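paewai-recipes
손으로 쓴 요리 공책에서 옮긴 분량 표현 모음

안녕하세요! 이 저장소는 오래된 요리 공책에 적힌 "한 줌", "자작하게", "간장 쪼르륵" 같은 표현을 한 줄씩 옮겨 적은 데이터예요. 공책은 51권이고 줄 수는 3203줄이에요. 파일은 CSV 하나, 설명용 텍스트 하나, 그리고 제가 대충 짠 파이썬 스크립트 몇 개가 전부입니다.

처음에는 외할머니 공책 한 권만 옮기려고 했어요. 그런데 친구들이 자기 집 공책도 있다면서 하나둘 보내 주기 시작했고, 그러다 Fustville 벼룩시장에서 산 영어 공책까지 끼어들어서 지금 이 꼴이 됐습니다(좋은 뜻이에요). 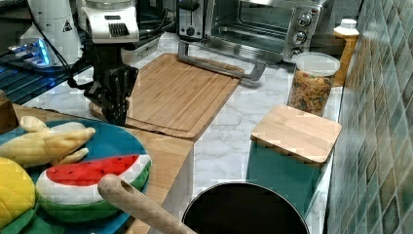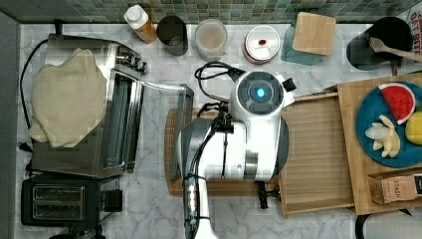
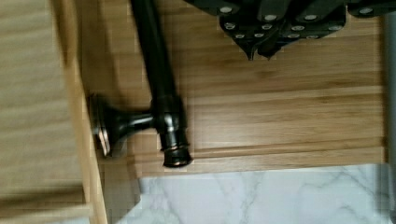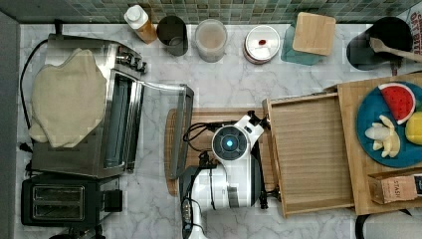 왜 하필 분량 표현이냐

레시피 데이터는 세상에 많잖아요. 그런데 대부분은 이미 "설탕 15g"으로 깔끔하게 정리되어 있어요. 저는 정리되기 전 말이 궁금했거든요. 우리 할머니는 설탕을 한 번도 그램으로 적은 적이 없고, 소금은 "간 봐 가며", 물은 "손등 덮게", 참기름은 "아끼지 말고"라고 썼어요. 이걸 숫자로 바꾸는 순간 절반은 날아가 버리는 느낌이라, 일단 쓰인 그대로 모아 두자 싶었습니다.

그래서 원문 열은 절대 고치지 않아요. 맞춤법이 틀려도, 글자가 번져도 그대로예요. "찌게"는 "찌게"로 둡니다. 표준어로 바꾼 건 옆 열에 따로 있으니까 검색할 때는 그쪽을 쓰세요.

파일 구성

data/lines.csv: 본체예요. 한 줄에 표현 하나.
data/notebooks.csv: 공책별 정보. 언어, 대강의 시기, 필기도구, 상태.
notes/transcription.txt: 옮겨 적는 규칙. 길어요. 그래도 기여하실 분은 꼭 읽어 주세요.
scripts/: 중복 검사, 인코딩 검사, 통계 뽑기.
splits/test.txt: 평가용으로 떼어 둔 100줄의 ID.
splits/double.txt: 두 사람이 따로따로 옮긴 100줄의 ID.

test와 double은 겹치지 않게 뽑았어요. 예전 버전에는 겹치는 줄이 조금 있었는데 Sizwe Molefe가 찾아서 이슈로 올려 줬습니다. 고마워요!

열 설명

id: 공책 번호와 쪽 번호와 줄 번호를 이어 붙인 것. 쪽 번호가 없는 공책은 제가 첫 장부터 셌어요.
raw: 공책에 적힌 그대로.
norm: 표준 표기로 고친 것. 사투리는 뜻이 확실할 때만 고치고, 자신 없으면 raw를 복사해 둡니다.
ingredient: 무엇의 분량인지. 빈칸도 많아요. "넉넉히!"라고만 덩그러니 적힌 줄이 꽤 있거든요.
kind: 표현 종류. 아래에 따로 적을게요.
lang: ko, en, vi, de 넷 중 하나.
legible: 읽기 쉬운 정도. clear, hard, guess.
memo: 옮긴 사람의 한마디. 여기가 제일 재미있습니다.

kind 값은 이렇게 나눴어요

hand: 손으로 재는 것. 줌, 꼬집, 손가락 마디, 손바닥 크기.
vessel: 그릇으로 재는 것. 밥그릇, 국자, 소주잔, 찻숟갈, 분유 깡통 뚜껑.
look: 눈으로 보는 것. 자작하게, 발그레해질 때까지, 잠길락 말락.
sound: 소리로 재는 것. 쪼르륵, 콸콸, 지글지글 소리 날 때까지.
money: 돈으로 재는 것. "두부 오백 원어치" 같은 표현이에요. 이건 시세를 모르면 영영 알 수가 없어서 시기 정보랑 같이 보셔야 해요.
person: 사람으로 재는 것. "네 아버지 먹을 만큼", "애들 것은 반만".
number: 진짜 숫자와 단위. 의외로 빵 공책에 몰려 있어요.
other: 도저히 모르겠는 것.

sound는 원래 없던 분류예요. look에 다 넣었다가 Liên Tiêu가 "기름에 떨어뜨렸을 때 나는 소리를 왜 눈으로 보냐"고 해서 나눴는데, 나누고 나니까 훨씬 속이 시원하더라고요. 베트남어 공책을 전부 봐 준 사람도 Liên이에요. 저는 베트남어를 못 해서 vi 줄에 대한 질문은 제가 답을 못 드리고 Liên에게 넘깁니다. 답이 좀 늦어도 이해해 주세요.

옮겨 적는 방법

공책을 펼쳐 놓고 눈으로 읽으면서 직접 쳤어요. 문자 인식 프로그램도 써 봤는데 볼펜 글씨에 간장 얼룩이 겹치면 답이 없습니다. "다시마"를 "다시 마"로 읽는 정도면 양반이고, 한 쪽이 통째로 괄호와 점으로 나온 적도 있어요. 그래서 깔끔하게 포기!

작업 순서는 대충 이래요.

1. 한 쪽을 처음부터 끝까지 그냥 읽는다. 글씨체에 익숙해지는 시간이에요.
2. 분량 표현이 있는 줄만 골라 raw에 친다.
3. 하루 지나서 norm과 kind를 채운다. 같은 날 하면 자꾸 내가 읽고 싶은 대로 읽게 돼요.
4. guess로 표시한 줄은 공책 주인이나 가족에게 물어본다.
5. 대답을 들으면 memo에 적고 legible은 그대로 둔다.

5번에서 legible을 안 바꾸는 건 그게 글씨 상태에 대한 값이라서요. 뜻을 알게 됐다고 글씨가 선명해지지는 않으니까요. 이 부분 헷갈려 하는 분이 많아서 한 번 더 써 둡니다.

읽을 때 조심할 것

줄임말이 집집마다 달라요. 어떤 공책에서 "ㅅ"은 소금이고 어떤 공책에서는 설탕입니다. 진짜예요, 저도 이것 때문에 한참 고생했어요. 공책별 줄임말은 notebooks.csv의 abbrev 열에 적어 놨으니까 꼭 같이 보세요. 영어 공책의 대문자 T와 소문자 t도 마찬가지예요. 보통은 큰술과 작은술인데, Kylie Hinds가 보내 준 공책은 쓴 분이 T를 항상 크게 쓰는 버릇이 있어서 구별이 안 됩니다. 그 공책의 해당 줄은 전부 guess예요.

"컵"도 함정이에요. 계량컵인지 집에 있는 아무 컵인지 적혀 있지 않으면 vessel로 넣었고, 밀리리터가 같이 적혀 있을 때만 number로 넣었어요. 종이컵은 무조건 vessel이고요. 여기에 동의하지 않는 분도 계실 텐데, 스크립트에 --cup-as-number 옵션이 있으니 켜고 쓰시면 됩니다.

줄을 그어 지운 글자도 옮겼어요. raw에 물결표 두 개로 감싸 놨습니다. "설탕 ~~세~~ 두 숟갈" 이런 식이에요. 저는 이런 줄을 제일 좋아해요. 세 숟갈 넣어 보고 너무 달았나 싶잖아요? 물론 그냥 잘못 쓴 걸 수도 있지만요.

두 사람이 옮긴 줄에 대해서

double.txt에 있는 줄은 저와 Florian Marty가 서로 안 보고 따로 옮겼어요. raw는 거의 맞았는데 kind가 자꾸 갈렸습니다. 특히 "국물이 숟가락에 묻을 정도"를 저는 look, Florian은 vessel로 넣었어요. 이야기를 좀 해 봤는데 결론이 안 나서 둘 다 남겨 뒀습니다. kind_a와 kind_b 열이 그거예요. 본체의 kind에는 제 것이 들어 있는데, 제가 맞아서가 아니고 그냥 제가 먼저 시작해서 그래요. 일치도 계산은 scripts/agree.py로 직접 돌려 보세요. README에 숫자를 적어 두면 데이터를 고칠 때마다 까먹고 안 고치더라고요.

개인 정보

공책에는 요리 말고도 별게 다 적혀 있어요. 전화번호, 계 모임 날짜, 누구네 흉... 이런 건 전부 뺐습니다. 사람 이름이 표현 안에 들어가면 [이름]으로 바꿨고, "네 아버지"나 "막내" 같은 호칭은 그대로 뒀어요. 공책 주인이나 가족에게 허락을 받은 것만 넣었고, 벼룩시장 공책은 주인을 알 수 없어서 이름이며 지명을 몽땅 가렸습니다. 혹시 우리 집 공책 같은데 싶은 분은 이슈 말고 메일로 알려 주세요. 바로 내릴게요.

공책 스캔본은 공개하지 않아요. 달라는 요청이 종종 오는데, 글씨체만으로도 누군지 아는 분들이 계셔서 앞으로도 안 올릴 생각입니다.

이걸로 뭘 할 수 있나

저는 그냥 읽는 용도로 제일 많이 써요(심심할 때 kind가 person인 줄만 뽑아 보세요, 진짜로). 주변에서는 이런 데 쓰고 있어요. Ludger Rothe는 독일어 줄로 옛 단위 이름을 정리한 작은 사전 Zurnatano를 만드는 중이고, Homwood라는 요리 모임에서는 매달 한 줄을 골라 각자 해석대로 만들어 와요. 지난 모임 주제가 "물은 섭섭지 않게"였는데 국부터 조림까지 다 나왔대요. 저도 가고 싶었는데 감기에 걸려서 못 갔네요.

안 어울리는 용도도 있어요. 요리 방법 자체는 들어 있지 않아서 이것만 보고 음식을 만들 수는 없습니다. 분량을 그램으로 바꾸는 표로 쓰시는 것도 말리고 싶어요. 집마다 줌의 크기가 다르고, 저희 할머니 손은 정말 작으셨거든요. 알레르기나 식단 관리에 쓰시면 절대 안 됩니다.

치우친 부분

한국어 줄이 압도적으로 많고 그중에서도 김치, 장아찌, 조림 쪽으로 쏠려 있어요. 제 주변 사람들 공책이라 그래요. 독일어는 거의 다 과자와 빵이라 number가 많이 나옵니다. 그러니 언어별로 kind 비율을 비교해서 "어느 나라 사람은 정확하고 어느 나라 사람은 감으로 한다" 같은 소리는 하지 말아 주세요! 빵 공책과 김치 공책을 비교한 것뿐이에요.

시기도 들쭉날쭉해요. 날짜가 적힌 공책이 드물어서 notebooks.csv의 시기는 가족 기억에 기댄 게 많습니다. 가계부 뒷면에 쓴 공책은 그나마 사정이 낫고요.

설치와 실행

따로 설치할 건 없어요. 파이썬 3만 있으면 됩니다.

python scripts/check.py data/lines.csv
python scripts/stats.py data/lines.csv --by kind
python scripts/stats.py data/lines.csv --by lang --cup-as-number

윈도우에서 엑셀로 열면 한글이 깨질 수 있어요. UTF-8로 지정해서 불러오시거나, 그냥 다른 스프레드시트 프로그램을 쓰세요. 그리고 엑셀로 저장한 파일을 그대로 풀 리퀘스트로 보내지 말아 주세요. "1/2"가 전부 1월 2일이 되어서 옵니다. 벌써 몇 번 겪었어요...

기여하기

새 공책은 언제나 환영이에요. 한 권 다 안 하셔도 되고 두세 쪽만 보내 주셔도 좋아요. 다만 옮겨 적는 규칙은 꼭 읽어 주시고, 모르는 글자를 짐작으로 채우지 마세요. 못 읽은 글자는 네모(□)로 두시면 됩니다. 네모가 많아도 괜찮아요.

오타 신고도 받아요. 단, raw 열의 오타는 대부분 공책의 오타라서 memo를 먼저 확인해 주세요. "오타 맞음, 공책이 그럼"이라고 적혀 있으면 그건 그런 겁니다.

남은 일

kind의 other를 좀 줄이기
베트남어 줄임말 표 완성하기 (Liên이 6월에 해 준다고 했어요)
불 세기 표현을 넣을지 말지 정하기. "뭉근하게"가 너무 아까워요
check.py가 물결표 짝이 안 맞을 때 그냥 죽어 버리는 문제

사용 조건

출처만 밝혀 주시면 자유롭게 쓰셔도 돼요. 돈 받고 파는 책이나 앱에 넣으실 때는 먼저 메일을 주세요. 공책을 내준 분들께 여쭤보고 답을 드려야 해서 시간이 좀 걸립니다.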